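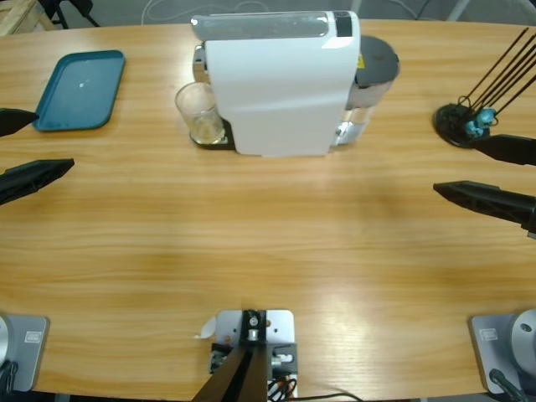

Chapter 12
Teaching by Demonstration: What the Robot Gets and What It Doesn't

Every few years somebody announces that programming robots is over. You will just show the machine what you want, the way you would show a new hire how to run the coffee maker, and it will pick up the rest. This chapter takes that claim seriously enough to test it, and I would ask you to keep your wallet closed until the end of Section 12.4.

There are 2 common ways to show a robot a task. In the first, a person takes hold of the arm and moves it through the motion while the joints record where they have been. In the second, the person works the arm from a distance, using a matching pair of smaller arms, a joystick, or a headset. The first is cheap and easy to learn. It also puts a human body in the middle of the workspace, and the cameras will record that body along with everything else. The second keeps the person out of the way but takes away most of their sense of touch. Try setting a drinking glass under a spout through a joystick and you will see how much your fingertips had been doing for you.

Neither method records the task. What gets stored is a list of joint positions, some camera views, and the times at which they happened. The reason you slowed down near the glass is not in the file. Neither is the reason you went around the water tank on the right instead of over it. A learning program has to guess at these things, and it guesses from whatever happened to stay the same across the demonstrations - including things you never meant to teach.

The Plotik exercises at Hestalville make this plain. Students recorded 200 demonstrations of one simple job, fetching a tray and placing a glass on it. The resulting program did well in the spot where it was taught. Move the tray a hand's width and it reached for the old place. The students had a good record of one table on one afternoon in May, and they had called it a skill.

Before going on, you should be able to explain the difference between a recorded motion and a goal. If you can't, reread Section 11.3. We begin with hand guiding, and with the awkward question of who counts as a good teacher.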